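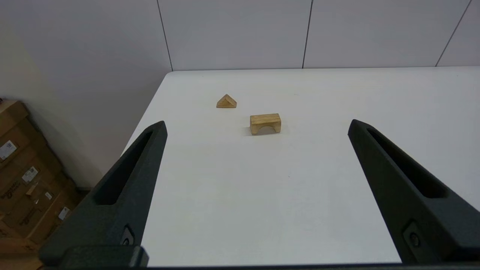

Citlali Aguirre wants to know what the company got for its money. She runs a parts counter two hours from the nearest Skitano warehouse, she wrote to us the evening the distributor put out its trade fair report, and her question was short: after all those meetings, will brake pads reach her any sooner?

The report doesn't say. Skitano, which sells replacement parts to independent garages, sent a buying team to the Komach aftermarket fair in October and came home describing the trip as a success. According to its statement, the team held talks with suppliers of filters, wheel bearings and suspension arms, and "opened the way" to new partnerships. No contract is mentioned. Neither is a price, a delivery date or the name of a single manufacturer.

The one hard figure in the text is 311, the number of meetings the company says its people held over 3 days. Skitano sent four buyers. Do the division and each of them sat down with close to 26 suppliers a day, before lunch, coffee or the walk between halls. A spokeswoman, Ximena Trujillo, said by phone that the total includes "shorter contacts at the stand." Asked whether trading business cards counted as a meeting, she said the company did not separate them out.

Attendance is just as slippery. The organizers' closing note gives 1,004 exhibitors, while the printed catalog handed out at the door lists fewer, and several of those share a booth and a phone number. Past 1,000, apparently, a fair gets to call itself international on its posters, and this one did.

Skitano has been here before. After the previous fair it announced a "strategic understanding" with Cedanska, a maker of shock absorbers, and promised a full range on the shelves by spring. Garages we called remember the announcement well. They don't remember the shock absorbers. Cirilo Robles, who ordered two sets for a delivery van, waited nine weeks and was then offered a different brand at a higher price. Cedanska parts do now appear in the online catalog, most of them marked "on request."

Trujillo said the delay came from certification paperwork and that the range is being widened "step by step." She would not say how many Cedanska items are in stock today.

There is a reasonable case for going to these fairs. Buying from more than one factory protects a distributor when a plant shuts down or freight costs jump, and it's hard to judge a bearing from a PDF. Consuelo Hinojosa, a former purchasing manager, said a good visit might bring in two or three serious suppliers, and that it takes most of a year to find out if they are any good. Samples have to be tested, and the second shipment has to match the first. "The second one is where you learn something," she said.

By that measure it's far too early for anyone to be calling the October trip a success – or a failure, for that matter.

The smaller chain Esquivel also went to Komach, with two people, and issued no statement. Its operations chief, Itzel Ocampo, said they were testing samples from one bearing maker and had turned down another over its warranty terms. She expects a decision after winter.

Skitano says it will publish a list of new suppliers "in the coming period." We asked which period. Trujillo said she would check, and had not called back by 5 p.m. As for Aguirre's brake pads, the current wait at her counter is 11 working days, the same as it was before the fair.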